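Workshop tips: setting up a block-and-gate bench test for grasp learning

These notes cover the tabletop task used in our comparison of two demonstration schedules for a wrist-camera policy. Most of the variance we saw early on came from the bench and not the model, so the bench comes first.

Clear the table before you calibrate. Offcuts, pencils and tape dispensers at the edge of view will be learned as landmarks. Leave timber tops bare. A cloth shifts, and a glossy mat throws glare into the lens.

Mark the gate position from underneath with a stop block, or use a removable jig. Pencil lines on the top show up in the recordings. We cut our jig from 3 mm Plastix sheet and lift it away before each run.

Line the blocks up by colour in a fixed order and write the order on the run sheet. We use green nearest the gripper, then yellow, then red. From a low wrist view the rear block may show only as a thin strip, so do not rely on it for colour checks.

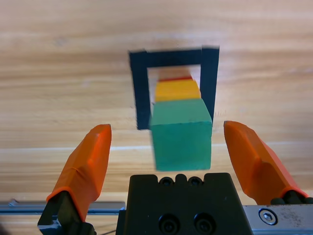 THUNDER BAY, Ont. – February 19, 2026

Start the approach with the fingers open and a visible gap on both sides of the near block. Runs that began in contact were discarded. Orange finger covers separate well from green and yellow, less well from red; if your policy confuses the two, change the block and keep the covers.

We recorded 400 demonstrations. The fixed schedule used one gate angle for all of them. The varied schedule used 17 gate angles, with the gate turned slightly between batches. Over 300 test grasps per schedule, the varied policy had fewer side collisions with the gate. Grasp time did not differ.

Wipe the finger covers with a damp cloth at the end of each session and let them dry overnight. Solvent cleaners leave the rubber tacky.

Check the gripper screws weekly with a hex key. Do not use threadlocker on anything you expect to realign.

Log files go in the Metance folder, one per batch. The July runs used the old lamp and should be kept separate.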